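Kistau Help Desk
Ticket 2999
Subject: Knotted cord and tangled bracelets, small jewellery kept in a phone box
Opened by: Deepika Arumugam
Assigned to: Rajeshwari Poduval
Product area: Storage and care
Priority: Normal
Status: Resolved, one item open

Original report

I have a set of small pieces that I keep together in one box at home. Every time I take something out, the thread bracelet comes with it. The yellow-green one on black thread is the worst. It has knotted on itself and I can't tell which loops belong to it and which belong to the black cord. I have pulled at it twice and it got tighter. I also have two bracelets with metal clasps, a blue bead bracelet, some gold-coloured rings, a hair clip and a few small pieces. The box is a red cardboard one from a phone. I bought the Gudside divided tray in November but the lid does not close over the blue beads. Please advise on (a) the knot and (b) whether the tray can be made to work.

Reply 1, Rajeshwari Poduval

Thank you for the report. Please stop pulling on the thread. Tension on a free end closes a knot of this type and can cut into the thread where it passes through a bead.

Before we suggest anything, please confirm the following:

Is the thread elastic or plain?
Are any beads cracked or chipped at the hole?
Which pieces have a clasp that opens?
What is the inside depth of the tray you bought?

Please also lay the pieces out on a bed or a table covered with a cloth. Small beads roll on a hard surface. Attach a picture to the ticket once this is done.

Reply 2, Deepika Arumugam

Thread is plain, it does not stretch. No cracks that I can find. Both of the thin bracelets have clasps and both open. The tray is 16 mm deep inside. I have put everything on the bed, on the cherry sheet. The two thin ones are still in the box and the rest is in front of it.

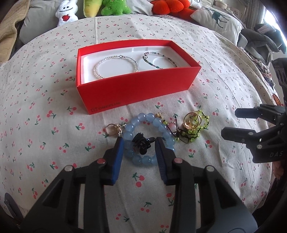
Diagnosis, Rajeshwari Poduval

Picture received. Three separate matters.

1. Thread bracelet. The yellow-green beads are heaped at the right and the black cord runs into the heap. There is a looser loop of beads at the upper right of it. Start there. The gold-coloured rings are leaning on the left part of the beads and have to come away before any work on the knot. If a ring has been threaded through a loop, slide the loop over the ring and leave the thread slack.

2. Pink piece. The black cord crosses part of the round pink stone piece. It has a beaded edge, and cord will catch between small beads if dragged sideways. Lift the cord straight up.

3. Box. The white tray in the phone box is one open space with a shallow recess. It has no dividers, so pieces can move into each other whenever the box is carried. The two clasp bracelets are lying apart at the moment and need no untangling.

Procedure for the knot

Step 1. Move the blue bracelet, the clip and the small pieces to the other side of the bed. Keep the clip outside the loop of blue beads. Its teeth can snag thread.

Step 2. Lift off the rings one at a time.

Step 3. Put the heap on a flat white plate. Do not hold it in the air.

Step 4. Push thread towards the centre of the knot from both sides with a blunt needle. Work the needle into the gap that opens. A cocktail stick will do.

Step 5. Open the outermost loop first. Repeat until the cord separates from the bracelet. Allow up to 109 minutes. Take breaks.

Step 6. Do not use oil, talc or hand cream on the thread. We have no record of what dye it carries.

Reply 3, Deepika Arumugam

Done steps 1 to 5. The cord came free after the third loop. The bracelet itself still has one small knot between two beads. My mother-in-law says that one was made on purpose to space the beads. Can you confirm?

Reply 4, Rajeshwari Poduval

Likely correct. The beads are knotted onto the thread, so further small knots between them are to be expected. If the knot matches its neighbours in size, leave it.

Tray fault, passed to Henrike Pfeiffer

The tray is within specification. 16 mm is the stated inside depth. The lid will stand proud over any bead bracelet that has been folded or stacked. Lay the blue bracelet as a single open oval in the long compartment. If it still touches the lid, remove divider 2 by sliding it upwards and lay the bracelet flat across both spaces.

Suggested layout:

Long compartment: blue bracelet
Left small compartment: rings
Middle small compartment: pink piece and the small sparkling piece
Right small compartment: thread bracelet, laid in a circle on a folded tissue
Phone box: the two clasp bracelets, each fastened shut before it goes in
Elsewhere: hair clip, black cord wound on a card

Reply 5, Deepika Arumugam

Lid closes with divider 2 out. The cord is on a card. I have left the clip in the bathroom drawer. One question remains: the tiny gold-coloured charm that was next to the blue beads. I don't know which piece it came from. There is no open ring on any of the bracelets that I can see.

Reply 6, Rajeshwari Poduval

Please keep the charm in a small bag, labelled. I have asked Shobha Krishnan in repairs to look at it if you post it in. Use the Kurian counter address, marked with this ticket number. Do not send the bracelets.

Log

20 May 2020: parts 1 to 3 closed by R. Poduval. Charm query moved to repairs, awaiting item.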